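The Malencombe Pour

Mon 6 June. The drip tray drawing came back from Brinora with one note in the margin: "Grate pitch?" The designer read it twice and put the sheet under the lamp.

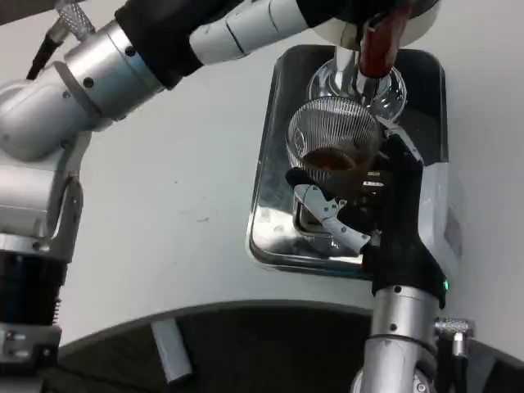
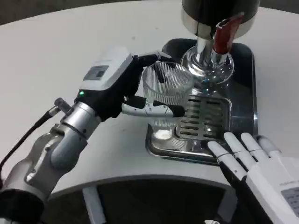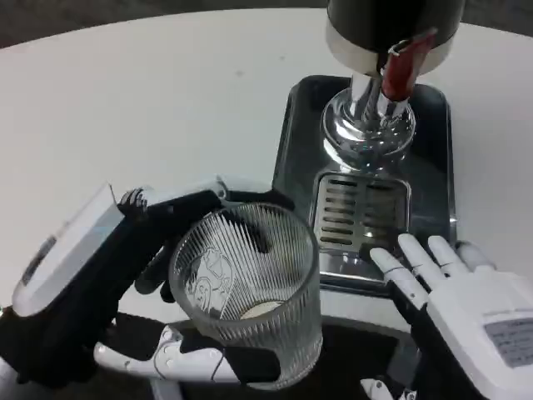
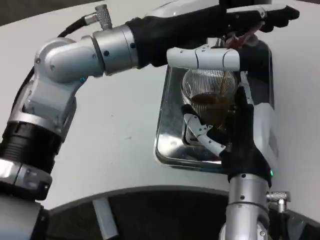 The commission was for a counter dispenser, to be installed in the ferry hall at Malencombe. Heseo supplied the valve. Brinora would tool the castings, 400 in the first run. The brief asked for a form that looked exact and stayed quiet in use. By April the designer had settled the column diameter and the base radius, and had left the handle for last. It was to be red and set at an angle to the left, like the lever on the machine with the chrome spout and the dark gray tray. The client had asked for gray. The designer drew it in gray, looked at it for a day, and changed it back.

The test rig stood in the old Ó Dálaigh workshop. It pulled the handle every 4 seconds and logged the torque. At 2,000 cycles the reading was flat. The designer stayed in the room anyway, listening to the return spring.

Near midnight there was a second sound under the first, a click with no entry in the log. The designer stopped the rig, took off the housing, and found the hinge pin sitting 2 millimeters proud of its seat. Every part was within tolerance.

The pin was pushed home with a thumb. The designer wrote the grate pitch in the margin, signed the sheet, and started the rig again from zero.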